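Chapter 4
Planning and Budgeting for a Bin-Picking Cell

A purchasing plan for a robot cell begins with the part and the container it arrives in. The price of the arm is usually the easiest figure to obtain and is often mistaken for the price of the project. Grippers, cabling, mounting, guarding, and staff training must each have a line in the budget.

The Kendby plant, studied throughout this chapter, set aside 58 percent of its budget for items other than the arm. Rectangular blocks lying at different angles in a metal bin served as its trial parts.
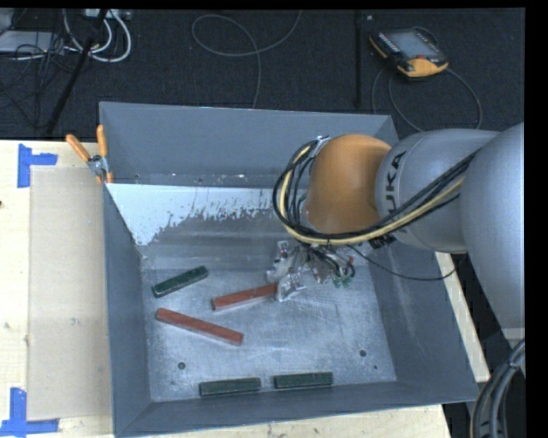 4.1 Stating the Requirement

Before requesting quotations, the buyer should record the size and weight of the part, the depth of the bin, and the number of picks required per hour. Kendby specified 400. Suppliers should be asked to price the same requirement, with any exceptions listed separately.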